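Paltwood, Monday morning

Started before eight with the revision of the handling rules. The draft we inherited from Renda runs to 362 lines, most of them written for cartons, and the parts that deal with tableware are thin. It says "place item stably" in several places and never says what stable is. Two people scoring the same episode against that sentence will disagree, and last week they did, on 14 episodes out of one batch. I spent the first hour going through those. None of the disagreements concerned a dropped item. All of them were about where a thing ended up and whether that position was allowed.

The place setting is simple on paper. One bowl, one sauce dish, one spoon, one pair of chopsticks, all on the black tray. Bowls and dishes come from the stacks in the white bin, spoons and chopsticks from the two smaller bins at the back.
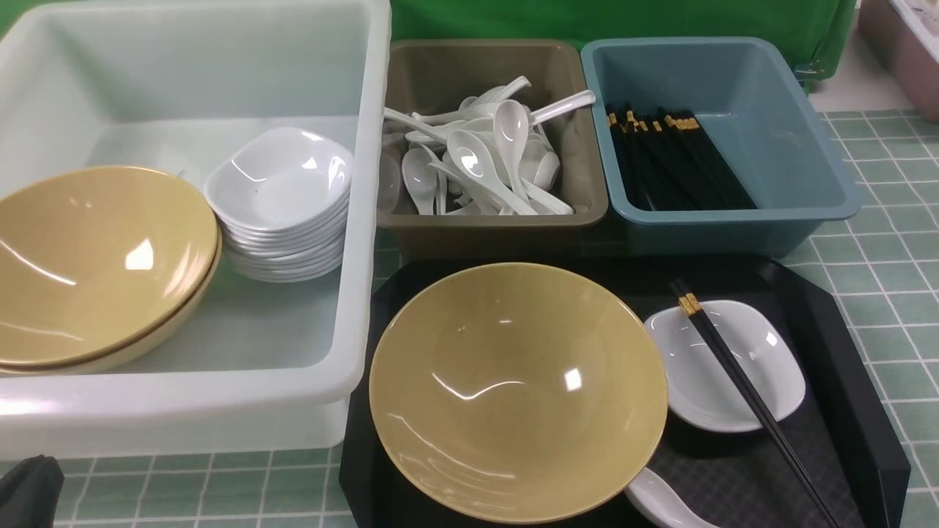 First decision of the day: the rules are to be written per item and not per motion. Renda's draft has a section for grasp, a section for transfer and a section for release, and the scorer has to jump among the three for every item. I have rearranged it so that the bowl has its own page, the dish its own, and so on. A page states the start condition, the permitted contact surfaces, the release condition and the faults. If it doesn't fit on a page it is too long to be used during a shift.

Bowl. Grip at the rim only. Release with the foot of the bowl within the raised edge of the tray. A bowl that touches the edge of the tray is scored as placed with remark. A bowl resting on the edge is a fault. I had wanted a minimum clearance there and took it out again, as it can't be judged from the head camera and we are not going to put a ruler on the tray.

Dish. Take the top one only. If two come up together, stop, return both, log it. The operator does not shake the lower one loose. Renda's text permitted a "gentle separating motion" and I have deleted that sentence.

Spoon. This is the hard page. The spoons are loose in their bin and any of them may be taken, so the rule can't name a pose. What it can name is a sequence: pick a spoon with a free handle, lift straight up until it is clear of the others, then turn. Turning while the spoon is still in the pile drags its neighbors toward the bin wall. Handles over the rim are permitted at start. I argued with myself over this for a while. Tidying the bin before every episode would give cleaner starts and would also give us starts that never occur in a kitchen. The bin stays as it is between episodes and gets refilled only when it is low.

Chopsticks. Always as a pair, lifted clear of the rest of the bundle before any sideways travel. The gold ends go up in the bin and stay up during transfer.
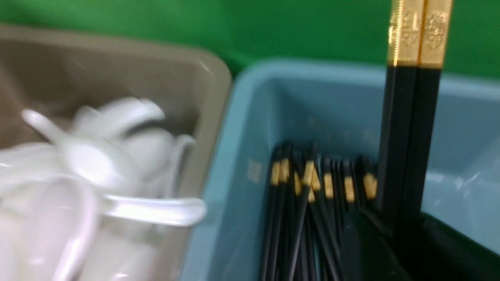
Spoon bin and chopstick bin, seen from the wrist.

Late morning went to the speed limit. The Østergaard cell standard, which we adopted for the fencing and the stop circuit, has nothing on speed over fragile ware, so we need our own line. My text: reduced speed whenever the gripper is lower than the top of the stacked dishes, normal speed above that. A height rule is easy to check in the log. The earlier proposal was reduced speed "near ceramics," and near is a word I am removing wherever I find it. There were 3 left at noon.

After lunch, the release condition for the chopsticks. The draft had them laid on the tray, parallel to the bowl. In practice the operators rest them across the dish, as people do, and the scorers had been marking this as a fault or passing it according to temperament. The rule now says that resting across the dish is the target position. Fingers open only once the pair has contact with the dish. The fingers then open just wide enough to clear the shafts and withdraw upward along the line of approach, so that they don't sweep the dish or the bowl beside it.

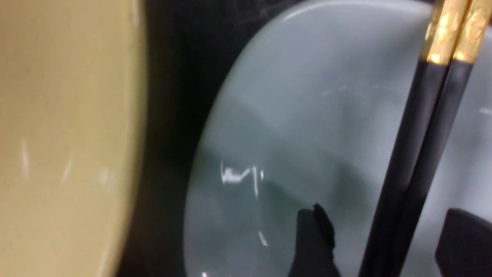 The width of the opening matters more than I had assumed. On this gripper the default release opens the fingers fully, and with a bowl on one side there is no room for that. I have asked for the partial opening to be set as the default for this task, with full opening on a separate command. Until it is set, the operators do it by hand, and the page says so in its first line.

Also settled the question of overhang. Chopsticks extending past the edge of the tray are accepted if they rest on the dish and don't roll when left alone for the closing pause. The same applies to the spoon handle. I wrote the closing pause as a fixed hold with the arms still, since scorers need a quiet stretch of video to judge from.

Total in the store after the weekend upload is 1128 episodes. Prakent has them indexed by task and by operator but not by rule version, so there is no way to tell which were recorded under the old chopstick wording. Asked for a version field. It has to be filled in at recording time, as a field completed afterward gets completed by guessing.

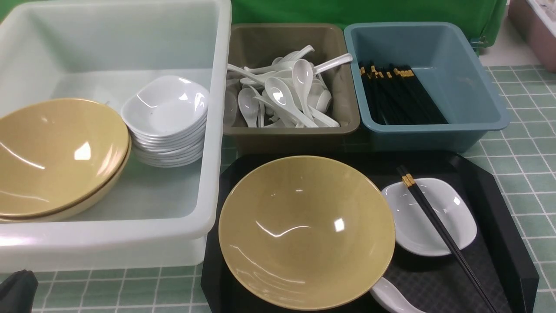

Paltwood, Monday, 9 p.m.

Read the four item pages again with a cold head. The dish page is fine. The bowl page uses "edge" for the tray and "rim" for the bowl, and in one place I had swapped them. Corrected. The spoon page still has a sentence with two conditions and an exception, and I will split it tomorrow.

Open points. Order of placement: the draft fixes it as bowl, dish, chopsticks, spoon. I see a reason to fix dish before chopsticks and none for the rest, so the rule should state that one dependency and leave the others free. Faulty starts: if the operator notices a missing item after recording has begun, the episode is aborted and marked, and no hand enters the cell while the arms are powered. This is in the Østergaard standard already, but I want it repeated on our sheet, at the top. Cleaning: wipe bowls and dishes at the start of each shift, and record it. The glaze shows every fingerprint under these lights and the scorers have twice logged one as a chip.

Printed the sheet at the old size and it is too small to read from the operator's chair. Next version in larger type, even if the spoon page then has to lose its last paragraph.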